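Diese Website verwendet Cookies. Mit der weiteren Nutzung stimmen Sie dem zu. [Akzeptieren] [Mehr erfahren]

2024-08-13, von Uriel Durán

Werkstattbuch, Sauerteig und Salzlake

Ansatz Skurkum lebt. Über Nacht ist er aus dem Glas gestiegen und hat sich das Regal angesehen. Geruch: Apfel, dann Nagellack. Füttern also wieder zweimal täglich, 26 Grad, der Deckel bleibt lose.

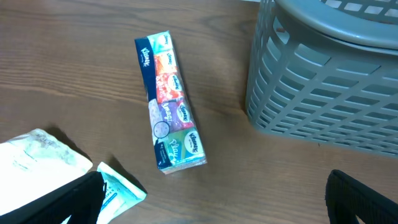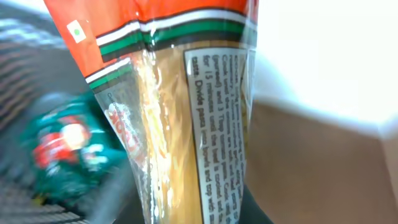
Taschentücher und Spaghetti, beides noch in Folie.

Kohl, Ansatz Farías: 539 g geputzt, Salz nach Tabelle. Ignacio hat die Tabelle im März »vereinfacht«, seither fehlt die Spalte mit den Prozenten. Habe sie mit Bleistift nachgetragen. Wer sie wieder ausradiert, isst das Ergebnis.

Glas 8 hat oben eine weiße Haut. Ich tippe auf Kahmhefe, Ignacio auf Weltuntergang. Abgeschöpft, Rand ausgewischt, Gewicht neu aufgelegt. Lake steht jetzt zwei Finger über dem Kraut.

pH-Messgerät zeigt in Leitungswasser 3,1. Entweder trinken wir seit Wochen Essig oder die Sonde ist hin. Pufferlösung bei Cilstead nachbestellt, bis dahin Teststreifen und Zuversicht.

Offen:
- Roggenmehl, das grobe. Das feine klumpt.
- Etiketten mit Datum! »Neulich« ist kein Datum, Ignacio.
- Gurken aus Evbridge probieren, Freiwillige bitte eintragen. Bisher steht da nur mein Name, und das ist nicht meine Schrift.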